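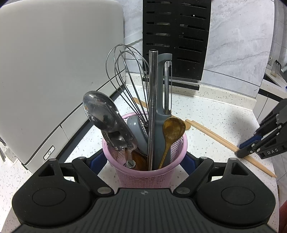 What Lives in the Pink Utensil Holder

Jul 10, 2024
Posted by Elias Darwish

I have been putting off writing about the counter by the outlet for months. It is the most used part of our kitchen and the part I clean the least. This week I went through the utensil holder, and I am putting down what I found and what I decided while I still remember it.

The holder is pink plastic mesh. I bought it at Tuteo the December we moved in. I went in for a dish rack and they were out of dish racks. My plan was to use it until I found something heavier in ceramic. I never looked very hard for the ceramic one, and by now I would not switch. A ceramic crock holds water at the bottom and you don't see it until something smells. With a mesh wall you can see the ends of everything, and air gets in from the sides. It weighs almost nothing, so I can carry the whole load to the sink with one hand.

The light weight is also the main problem with it. If the heavy things all lean the same way, the holder wants to go over. It has gone over twice that I know of, once into a bowl of pancake batter. So where things stand matters more than you would think. I keep the big serving spoon on one side and the wooden spoon leaning out on the other, and the long straight things go in the middle.

How it got so full

We have one deep drawer for tools and it sticks. Kinga (my wife, Kinga Kelemen, for anyone new) will not open it if she has a hot pan in the other hand, and she is right. So anything either of us reaches for during cooking ends up standing on the counter. Nothing is ever taken out of the holder to make room. You push the new thing down between two old things and the handles shift a little. After a couple of years it is packed, and when you pull the whisk the peeler comes with it.

The other cause is the dishwasher. Whoever empties it puts the long tools in the holder no matter where they came from. I do this too. That is how a piece of dark brown wood ended up head down at the bottom, where neither of us was ever going to use it.
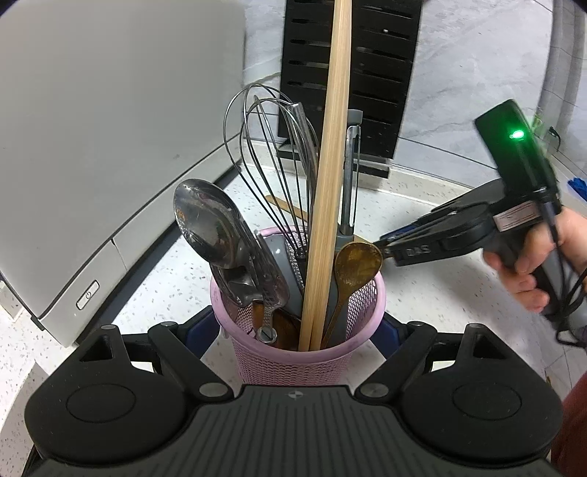

Gurkura Home Cooks Club, Member Pages

Going through it, one thing at a time

I did this on a morning with no cooking planned before lunch. I spread a towel over the terrazzo, right beside the big white appliance, and pulled everything out. My rule was simple. If I could name a meal from the last two weeks that I had used it for, it stayed without an argument. If I couldn't, it had to be argued for.

The serving spoon. Stainless steel, large bowl, a small hole at the end of the handle for hanging. We don't hang anything, but I like having the hole. This is the spoon for beans, stew, soup when the ladle is dirty, and basting. It had a brownish film on the bowl, which I had stopped noticing. I let it sit in hot water with a spoonful of baking soda and then went at it with the soft side of a sponge. Most of it came off. It stays, and it goes back on the left, where I can get it without looking.

The whisk. It's a wire balloon whisk and I have owned it longer than I have known Kinga. It is too big for two eggs and I use it for two eggs anyway. The part that needs attention is where the wires come together at the handle, and an old toothbrush is the only thing I have found that gets in there. Stays.

The peeler. Gray handle, metal blade. I have bought other peelers, including a $39 one from Iton that was supposed to be the last peeler I would ever need, and I gave that one to my brother. The gray one is better on potatoes and just as good on carrots. The trouble with keeping a peeler in an upright holder is that it stands blade up, and you reach toward it when you are thinking about something else. I tried it blade down and it caught in the mesh every time. So it is back to blade up, between taller things, and we are used to it.

The small wooden spoon. The bowl of this one is worn and has gone dark. Kinga uses it for onions and I use it for oatmeal, and we have agreed not to discuss whether the oatmeal tastes like onions. I sanded the rim very lightly and rubbed in mineral oil. The dark color is not going anywhere and I don't mind it. Stays.

The flat wooden spatula. Light wood, thin blade. I had forgotten about it. It had slid in behind the whisk and I was always pulling out something else first. I used it the same night to scrape the bottom of a pan of rice and it was exactly right for that. It stays, but it needed a better spot.

The gray plastic one. It is a slotted plastic head and it's fine. It came in a set, and the rest of the set is gone. Kinga argued for it on the grounds that it is the only thing she will use in the nonstick pan. That seemed fair, so it stays.

The dowel. People ask about this when they come over. It is a plain wooden dowel, much taller than anything else in the holder, and I use it as a rolling pin for thin dough. I got it at the lumber counter at Salazar, sanded the ends, washed it, and have been using it ever since. No handles, nothing to come loose, and you can feel how thick the dough is under your palms. It does look odd standing there. I tried storing it flat on top of the cabinets for a while and I stopped making noodles, so it went back in the holder. I make noodles again.

The brown wooden thing at the bottom. I'm going to leave it at that. It went into the box for the club swap table along with two duplicates from the drawer.

Washing the holder itself

This was the longest part of the job. A mesh wall collects grease in every little opening, and a sponge slides right over it. I filled the sink with hot water and dish soap, laid the holder on its side, and let it soak while I had coffee. Then I went around with a bottle brush, from the inside pushing out. The rolled rim at the top had a sticky line under it that I had never felt before. A butter knife wrapped in a thin dishcloth got most of that.

The counter under it had a faint ring. Speckled terrazzo hides crumbs, and it hides rings almost as well, so I couldn't tell you how long it had been there. Plain dish soap took it up. I don't use vinegar on that counter. I did once, in a rental, and I had a dull patch to explain when we moved out.

I also wiped along the seam on the front of the big white appliance and around the power button. The button sits in a little recess and flour gets in there. A cotton swab, barely damp, with the plug pulled.

The tube and the knives
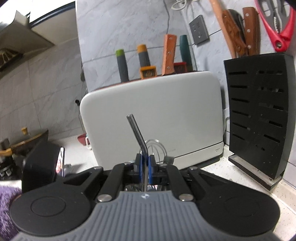 The metal tube, over by the knife holder.

There was one more thing in the argument pile, and it was the shiny metal tube. It stands up in the middle of everything and it always seems to be in front of the knives when I want one. I wanted it in the drawer. Kinga wanted it where it was. I moved it to the drawer for a day, and the drawer stuck, and I had to take the drawer front off with a screwdriver to get it open. The tube is back on the counter. I lost that one fair and square.

What I did change was the distance to the knives. The holder used to be pushed right back, and a knife coming up out of its slot would knock against whatever was leaning that way. I pulled the utensils 8 inches forward and over toward the outlet. It costs me a bit of work space. I can get a knife out now without hitting the whisk, and I think that is a good trade.

While I was there I wiped down the knife handles too. The one with the bright green end cap is still the one I pick up for nearly everything.

Where it stands now

It is still full. I took out less than I expected to. But the order is better: serving spoon left, wooden spoon right, tall things in the center, and the flat spatula moved out to the side where I can see it. I can pull the peeler without bringing the whisk along, most of the time.

The drawer is next. I have looked up the runners and the replacement set is $214, which seems like a lot for a drawer of lids and string, so I am going to try candle wax first. If any of you have fixed a sticking drawer with something cheaper, leave a comment or catch me at the swap table. I'll bring the box. There is also a perfectly good melon baller in it if anybody wants one.

Next post will be the noodle dough. Several of you have asked for amounts and I need to weigh the flour properly before I write it down.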